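The toaster that stays

Most of the advice handed out about kitchen appliances concerns buying them. Much less gets written about the years afterward, when the thing sits on the bench collecting dust and crumbs and is used every morning by someone who has stopped looking at it.

A toaster is a good place to begin if you want to look properly. It is small enough to lift with one hand, it has very few controls, and most households in Miltley own one. At the repair evenings held there each September, toasters come through the door more often than anything else, ahead of lamps and kettles. Last year 28 were brought in over the course of the month, and 25 went home again in working order. The other three were stripped for levers, knobs and feet.

The faults are seldom dramatic. A lever that won't stay down usually has a crumb caught in the catch or a bit of bent metal beside it. A knob that spins freely has often cracked at the stem. A toaster that burns one side of the bread may have a dead element, and that is the point at which many people give up on it. Smell is the most common complaint of all, and it can nearly always be traced to the crumb tray, which a surprising number of owners have never pulled out.

Then there is the matter of the lever itself. It is the one part of a toaster that gets pushed every time, often by a hand with butter or jam on it, and the one people are most inclined to fiddle with. Coloured tape is a common addition. A strip of green or yellow around a black lever on a black body makes it far easier to find at six in the morning, and for anyone with poor eyesight it can decide whether they make their own breakfast. Tape wants replacing when it wrinkles and starts to lift, and it should be kept to the end of the tab, well clear of the slot the lever travels in.
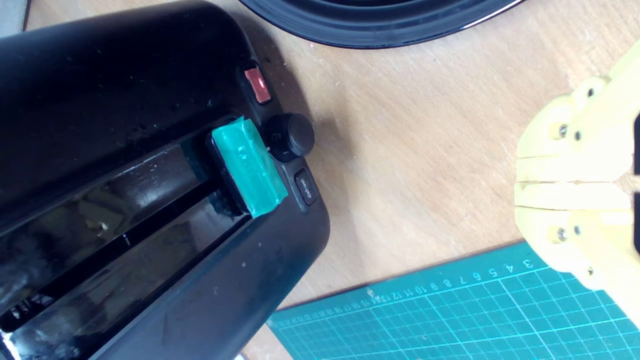
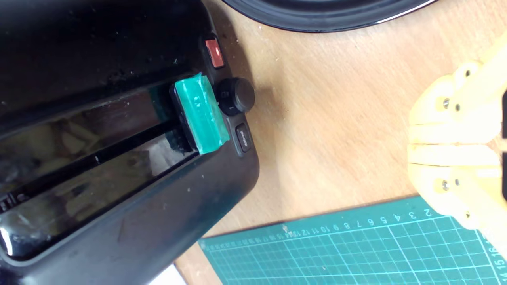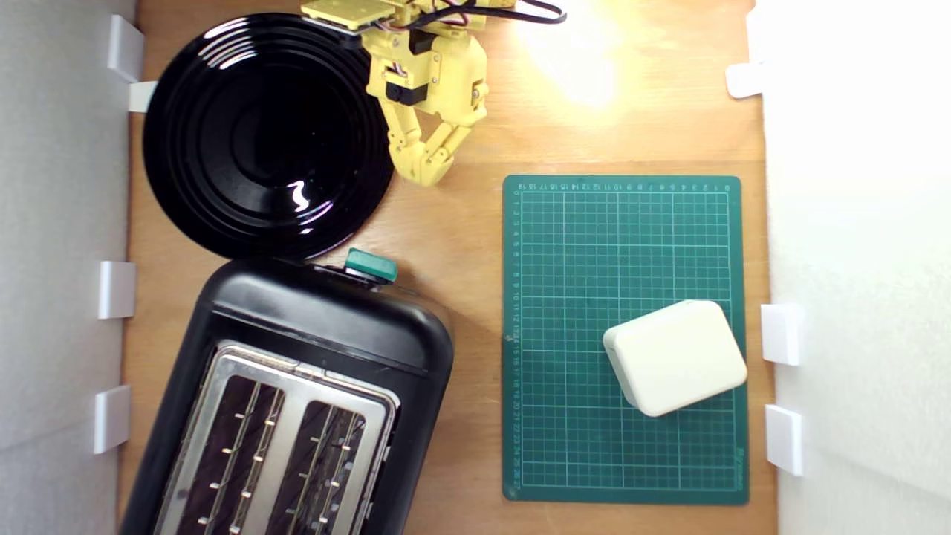
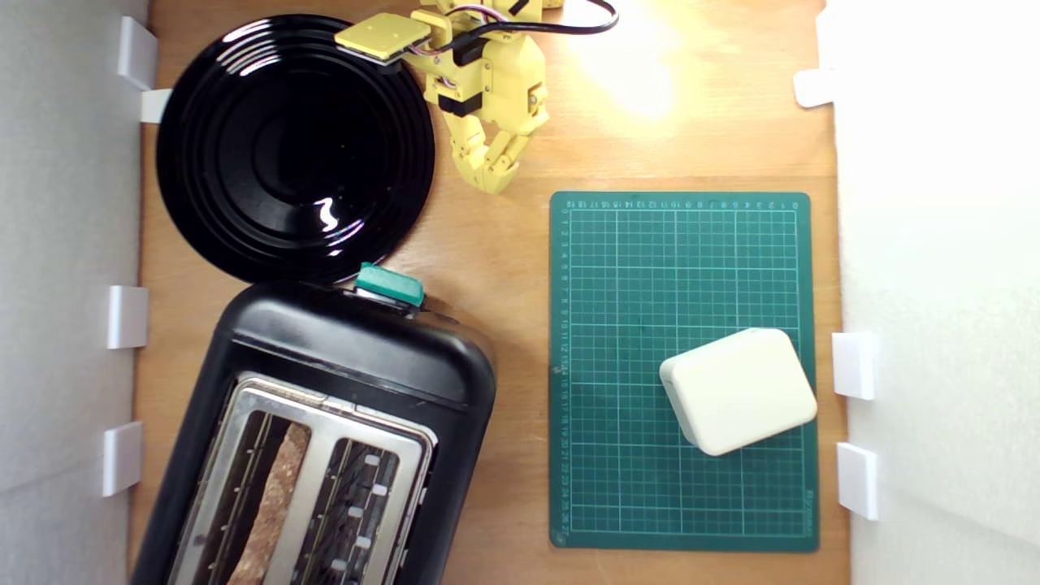 Black plate and black toaster on a bare wooden tabletop. The green tape on the lever shows up best in the first two pictures.

Black is a popular colour for small appliances and an unforgiving one. A glossy housing shows fingerprints, smudges and every pale speck that lands on it, and wiping it with a dry paper towel mostly moves the specks around. A barely damp microfibre cloth does better. Unplug the toaster and let it cool first, then work from the top down so the crumbs fall onto the table and can be swept up once. Leave the slots alone apart from a soft, dry pastry brush. Knives and forks bend the guard wires, and water has no business in there at all.

The control end needs a little more patience. Crumbs settle around the buttons, and the browning knob holds a line of grime where it meets the housing. A dry cotton swab run around the edge of each will lift most of it. If the lettering on the buttons is fading, go gently – printed words such as "defrost" can rub away under anything abrasive.

The table underneath deserves some thought as well. Plain wood is pleasant to work at and marks easily. Crumbs are harmless until something heavy is dragged over them, and then they scratch. A cutting mat of the green gridded sort sold for sewing and paper crafts is handy beside a repair job because small screws can be lined up on the squares in the order they came out. Keep it away from a hot toaster, though, as most mats of this kind will warp. Grivine, the hardware shop on the main street, sells offcuts of cork that do the same work and take the heat better.

Plates raise a similar problem. A dark, glossy plate looks smart under toast and shows everything, including the streaks from a tired tea towel. Ridges trap crumbs, so a soft brush helps here too. The potters at Kamata, whose studio is above the shop, suggest drying ringed plates by hand and following the curve of each ring.

Whether any of this is worth the trouble depends on the toaster. A basic model can be replaced for $35, less than many people would spend on lunch for two, and a fair number are put out with the garbage for the sake of a crumb in the catch. The repair evenings run from seven until nine in the Skamix building, by the side entrance. Bring the toaster with its tray emptied, and bring two slices of bread to test it with.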